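Jokano Hand Gripper Set-Up Guide
Section 3: Comparing the ribbed pads with the flat pads

Now for the fun part! By this point both pad sets are on the bench and the Bendesico controller is paired. Give yourself an hour, because you'll want to keep playing once the numbers start coming in.

1. Fit the ribbed pads first. Press each one onto its backing until it clicks, ribs facing inward.

2. Open the fingers all the way and check that both pads sit at the same height. If one sits lower, reseat it.

3. In the Tak app, set closing force to 400 and leave it there for both pad sets.

CAUTION: Keep your free hand clear of the linkage arms while the fingers close. They pinch.

4. Choose a small, hard object with at least two flat sides. Plug-in power adapters are great for this (I love them as test pieces), and so are dice and erasers.

5. Put the object in an open box and come in from above with the fingers wide. Go slowly and let both pads pass the box walls before you close.
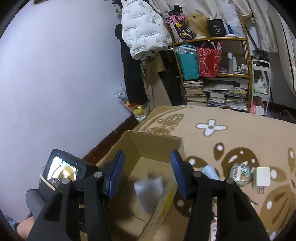
6. Close, lift a hand's width, hold for a slow count of 3, and set the object back down. Log the pick as held, slipped or missed.

7. Repeat until you have a full page in the log, then swap to the flat pads and run the same object again.

Note: Older Lesmont pads fit too, but you have to pick profile 604 in the app first. With profile 728 the fingers stop short and every pick looks like a miss.

8. Save both logs before you unplug the controller. Unsaved picks are lost at power-off.

Next: Section 4, Soft and Odd-Shaped Objects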